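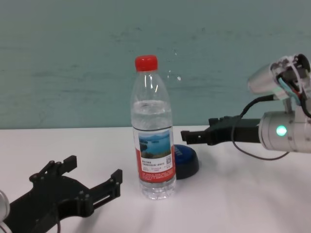
4. Results: what the hosts offer and what they ask

4.1 Listings

The data set contains 1709 listings from the Plorkix exchange board in which a boat owner offers a berth to a person who will work on board. We kept only the listings where the boat carries paying guests for at least a part of the year. Private cruising boats looking for company on a passage were removed, and also listings that were only a job advertisement with a normal wage.

The typical listing is short. It gives the type of the boat, the place where it lies at the moment, and a general sentence about helping on board. Most owners write about the cabin and the places the boat will visit before they write about the work. The work itself is often put in a few words such as "cooking and cleaning" or "help with guests". It was therefore difficult to code the amount of work from the text alone. When hours are mentioned, the most common wording is around 20 hours per week, but many owners do not say if this number is valid also in a week with guests.

4.2 Weeks with guests and weeks without

The interviews with 17 hosts in Feduscombe and on Bullivlow helped us to understand this point. All the hosts made a difference between a charter week and an idle week, although they used different words for it. In an idle week the helper washes the deck, airs the cabins and does small repairs under the direction of the owner. The hours are light and the afternoon is usually free. In a charter week the day begins before the breakfast of the guests and ends when the galley is clean. One host called the idle weeks "the holiday that I pay with" and did not see the charter weeks as part of the same agreement.

Payment followed this division only in part. Some hosts paid a day rate as soon as guests were on board, and others shared the tips and nothing else. The Sezer fleet, which manages several boats for absent owners, had a written rule that a helper must be signed on as crew before the first guest arrives. Among the independent owners we found no written rule of this kind. Their agreements were made by message, and a change in the charter calendar was in most cases also a change in the agreement.

4.3 Food and drinking water

Board was promised in nearly every listing, but its meaning was not constant. On some boats the helper eats from the same provisions as the guests. On others there are two shelves, and the helper is expected to know which one is for whom. This was a sensitive subject in the interviews, and hosts often came back to it after we had moved to another question.

Drinking water was handled in a similar way. Owners with a watermaker considered it to be free for everybody. Owners without one bought water in single bottles for the guests (a capped bottle with a printed label is shown in Figure 4) and filled the tanks at the dock for cooking and for the crew. On Bullivlow the dock water is not always available in the dry months, so the bottles were then counted each evening by the host – a task that two hosts described as unpleasant, but necessary for the budget.

4.4 Expectations about behavior

Hosts who took guests asked for "professional" helpers much more often in the interviews than in their listings. When we asked for the meaning of the word, the answers were about small things: to knock on a cabin door, not to sit at the table with guests unless invited, and to keep one's own clothes off the rails. Sailing experience came late in these answers. Several hosts preferred a person who had worked in a restaurant and had never been on a boat.

There is a tension here which the hosts saw themselves. The listing invites a traveler to share a way of life on board, while the charter week needs a member of staff. Helpers who arrived in an idle week had formed their picture of the arrangement before the first guests came, and most of the early departures reported to us took place in the first charter week – often at the next harbor with a ferry. We return to these departures in Section 5, where the accounts of the helpers are used.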